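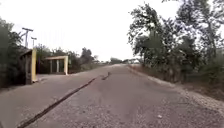

I've been grumpy about road money for a good ten years now, and my family can recite the speech for me. Everyone in our district wants the big-ticket stuff, the new roundabout, the wider bridge approach, and the little back roads get whatever's left in the tin. The one I walk most mornings is my favourite bit of evidence. It has a long dark crack wandering up it on a diagonal, loose grit all over the surface and no centre line or edge markings, and yet somebody once thought enough of the place to put up a pair of roadside shelters with yellow frames. I love those shelters! The near one is a bit weathered, dark brown with a cheerful yellow post on the corner, and it's more than you'll get on half the streets in town.

So here's my opinion, for what it's worth (my neighbour Fiona Leckie reckons it's worth a cup of tea and not a drop more). Fill the cracks first. Do it before you resurface anything, before you order a single fancy sign, before anyone pays for another concept drawing.

A crack is a cheap problem for a while and then it's a dear one. Water gets in, the base goes soft, the edges start to move, and the bloke with the sealing wand who could have sorted it in a morning gets replaced by a crew with a profiler and a traffic plan. I spent years doing the books for a small paving outfit, Clevuvura, so I'm not making this up on the verandah. Our sealing jobs were the invoices people barely glanced at. The reconstruction jobs were the ones they rang up and yelled about.

Kiprono Mollel, who ran the crews, used to keep a list of the roads he'd have sealed for free if the boss had let him. There were 131 on it when I left. I don't think he was joking about the free part either, he just hated driving past them.

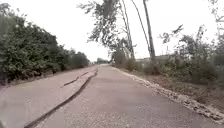
What bothers me more than the cars is the walkers and the kids on bikes, who never get a look-in when the works program is drawn up. A driver goes over a split seam and hears a thump. Someone pushing a pram, or my friend Naima Belkadi with her walking frame, has to plan around it. Where one slab has shifted a bit against the next you get a lip, and the lip runs on an angle up the pavement, so there's no clean side to pick: you start on the narrow strip by the shrubs and sooner or later you've got to cross over. Naima simply stopped going that way in November. She goes round by the shops, which is longer and has no shade, and I think that's a rotten result for the sake of a bit of hot bitumen.

I can hear the reply already, because Ayman Younis gives it to me at every street barbecue. Quiet roads carry hardly anyone, he says, so spend the money where the traffic is. Fair enough, up to a point. But a quiet road is where people walk! It's where you teach a nervous eight-year-old to ride. Put 500 cars a day on it and I wouldn't let her near the place.

I'd settle for 70 metres to start with. Seal that much, sweep the grit off, and come back next year for the next bit. Leave the trees alone, please, and if there's any paint left over, the yellow posts could have it.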